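Spent my whole lunch on the budget for the fridge station and I have opinions now, so, a thread. We're buying gear for household data collection with hand-held grippers, and it's a very different shopping list from the one I wrote back in June.

1/ That first list was basically "arm, arm, second arm, misc." I put misc at 5% (ha). Misc is now the biggest chunk of the sheet and it's all stuff like tape, cloths, cables, spare fingers and secondhand chairs.

2/ Fingers first! They're soft, they wear, and you go through them faster than the sales page lets on. I priced 26 pairs from Tondico for the season. My first draft had four. Please don't be my first draft.

3/ If you're costing fingers, look at how they mount too. Ours come up out of a rubber collar on the gripper body, slim and white and pointy at the end. Ask the vendor if the collar is sold separately. Drerar only sells the two as a set and that changes the math a lot over a year.

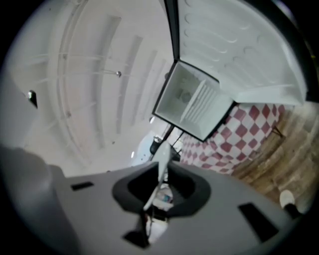

4/ OK, FRIDGES. A mini fridge is the cheapest thing on my sheet and I've had more arguments over it than over the arms. Budget for the small ones, and get them used if the door still swings nicely. Door swing is the whole point for us.

5/ Nobody on my team wanted to pay for floor space, so I measured instead of arguing. Door all the way open, one person leaning in with a gripper in each hand, room for their elbows, room to step back. It came out way bigger than the fridge-shaped square on my floor plan. I redrew the plan and we lost one station. Fine. Better on paper than after delivery.

6/ Plates! Buy plain white ones, buy spares, and don't get the heavy kind. Pinching a plate by the rim with two fingers, one on each side, while you're bent over a low fridge is tiring enough already. I put 40 on the order and got asked if we were opening a cafe.
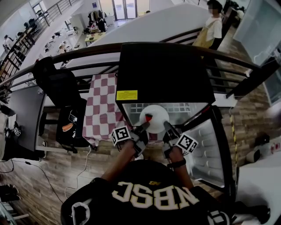 7/ Which brings me to people's backs. I forgot to budget for height. A low fridge is great for variety and rough on whoever has the afternoon shift, so now there's a line for sturdy stands, and another for paying two people to swap off. The second line costs more. I'm keeping it.

8/ Marker cubes: get them made properly. I printed a batch at home to save money and the corners were off and I wasted an evening on it. Huaranga quoted us 17 days for a set with spares, so order them before the grippers, while you're still waiting on everything else.

9/ Somebody asked if we should just skip all this and buy the full robot now. I ran it both ways. For what Prumwood wants for one complete unit with service, we can outfit roughly 13 hand-held stations, fridges and plates included. We'll still want the robot! I moved it to next year's sheet and left the line in so it doesn't get forgotten.

10/ Things I left off and had to sneak back in: caution tape, a decent extension cord, cable covers, wipes, a second set of chargers, somewhere for people to hang their bags. None of it costs much. All of it needed its own approval email, so do yourself a favor and bundle it.

11/ Still open for me: do I pay for the service plan on the grippers or just buy one extra pair and keep it in a drawer? Leaning drawer. If you've done this for a full year with either one, tell me what you spent, I'd love to compare sheets before I send mine in.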